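Revised Sorting Rules for the Toy Library

The toy library will change the way loose play pieces are stored and issued, beginning Apr 5, 2023. The inventory now stands at 3654 pieces, and the old arrangement by donor has become slow to search. Under the new arrangement, loose pieces are grouped by type - play food, shapes, cups and dishes, containers - and each type has its own shelf number.

Iwona Szczepańska drew up the groups. Play food, including carrots and other vegetables, goes on shelf 2. Shapes such as stars go in the shallow trays next to it. Cups are no longer kept with the play food, even when they came in as part of the same kitchen set. Wooden boxes count as containers and are listed separately from whatever is stored in them.

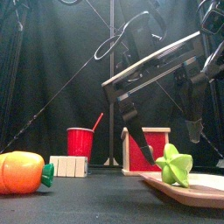

Borrowers may take pieces from more than one group on a single card. The loan slip must list each piece by type and color, for example "star, green" or "cup, red", as the two columns on the Jeso slips allow. Set names are no longer accepted on the slip. Returned pieces go in the intake crate and are shelved by staff after cleaning.

Labels have been printed for 104 trays. Birgit Vogler has the remaining stock of 300 blank labels and will issue replacements on request. Trays still carrying a donor label may be used until August, when the old card index will be withdrawn. Corrections to the piece list should be sent to Teodoro Sandoval with the shelf number in the subject line.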